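Our Planet > Kids Explain It > Soil

What Is Living Under Your Sneakers?

By Sabina Sheikh
April 15, 2020

I used to think dirt was just dirt. It got on my knees, my mom got it off again, and that was the end of it. Then I moved to Wakton and started a vegetable patch, and I found out I'd been walking on a whole town of tiny creatures my entire life!

So let me tell you about soil, and about one thing that can go wrong with it. It has a funny name: compaction. It means squashing.

Think about a sponge. It's full of little holes, right? Good soil is like that too. The holes hold air and water, and roots push through them looking for a drink. Worms use them, beetles use them, and so do living things so small you'd need a microscope to see them.

Now press down hard on that sponge – really lean on it. The holes close up. When heavy tractors or lots of feet go over the same ground again and again, the soil gets squashed like that. Rain can't sink in very well, so it sits in puddles or runs away downhill (and takes some of the good soil with it). Roots bump into the hard part and turn sideways.

My neighbor Mr. Aidoo grew up on a farm near Fandville. He told me there was one corner by the gate where the cows always stood, and nothing but a few tough weeds ever came up there. The rest of the field was lovely and green. Same seeds, same rain!

Can squashed soil get better? Yes, but slowly. Worms help a lot, since they dig tunnels as they eat. Plants with long, strong roots help too. Farmers sometimes grow radishes as long as your arm and leave them in the ground to rot. That leaves a big hole for air and water to go down, and the worms get a free lunch.

Want to try something? You'll need a grown-up, a can with both ends taken off (watch for sharp edges, and let the grown-up do the cutting), a cup of water and a clock.

Push the can a little way into a flower bed. Pour in the water and time how long it takes to disappear. Then do the same on a path where people walk a lot. When I tried it in February, the flower bed took 16 seconds. The path took 128! I got so bored I started singing.

Do wear old clothes for this one. And if you have a garden, pick one path and stick to it, so the rest of the soil can stay soft and full of holes. I hop between my beds like a frog, which my sister thinks is very silly. 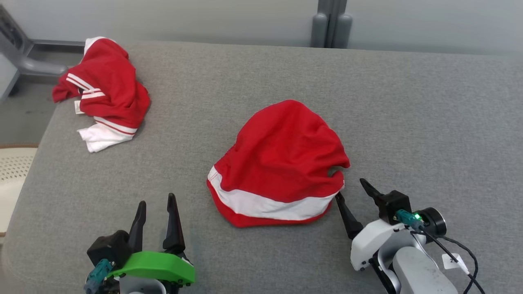
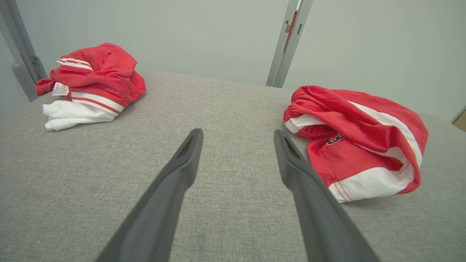
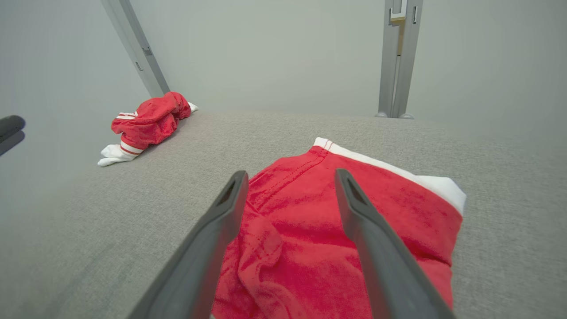 Red clothes with white trim on gray fabric.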